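About Craddock Auto Glass

Craddock Auto Glass is a small company in Stosmont. We repair and replace windshields, side windows and rear windows for cars and light vans. We started on 26/06/2021 with one van and a rented garage on the road to Arnine. Now we are six people and we have our own workshop, with space for three cars inside.

Before this company we were working for other garages, where the glass was always the last job of the day. The customer was waiting, the glue needed more time, and everybody wanted to close. We thought that glass deserves its own workshop. Last year we fitted 319 new windshields and repaired many more small chips, and we still do not take oil changes, brakes or tires. For those we will gladly give you the address of a garage near you.

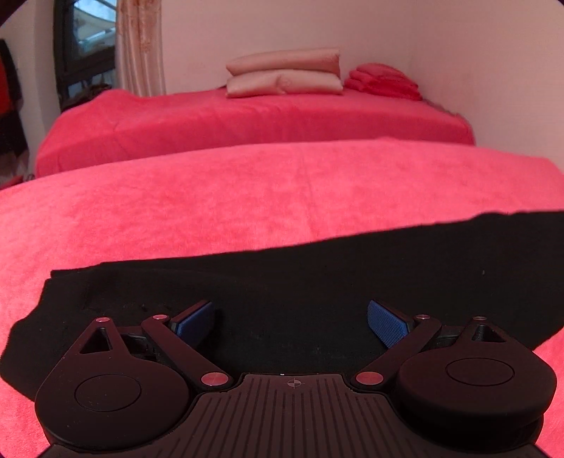
Black links and round metallic caps

How we work

When you call us, we will ask for the license plate, the year of the car and the size of the damage. Please look also if there is a camera or a rain sensor behind the mirror. It is important for ordering the correct glass, and we had some cases in our first year where the wrong one came and the customer had to return. We now check every order twice.

A small chip we usually can fill in less than one hour. You may wait in the office, where there is coffee and a table for working. If the crack goes to the edge of the glass, we will recommend a replacement. We give you the price in writing before we start, and it includes the moldings, the glue and the cleaning of broken glass from the seats and the floor.

After a replacement the car must stay with us until the glue is strong enough for safe driving. The time depends on the product and on the weather, and we write it on your paper. We know that people are in a hurry – but on this point we do not negotiate.

Coming to you

Our van drives to Arnine and Zadedholm every week. We need a flat place and enough room to open both front doors completely. With heavy rain or strong wind we have to move the appointment, and we will phone you in the morning. There is no extra charge for the visit in these two towns. For farther places please ask us first.

Insurance

We can send the papers to your insurance company for you. Please bring your policy number and the date when the damage happened. If you have a deductible, you pay only this part at our office after the insurance has agreed. Some companies want photos before the repair, so we ask that you do not remove any pieces of glass by yourself.
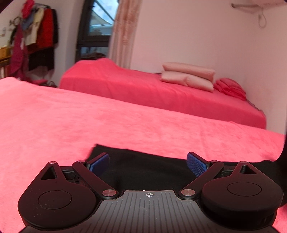
Our guarantee

If water or wind noise comes in around a windshield that we have fitted, bring the car back and we will correct it without payment, as long as you own the car. For chip repairs, if the crack grows later from the same point, we take the price of the repair off the new glass. Keep the receipt, please. Without it we can search by license plate, but it takes longer.

In October we check wiper blades and washer fluid for free. You do not need an appointment for this.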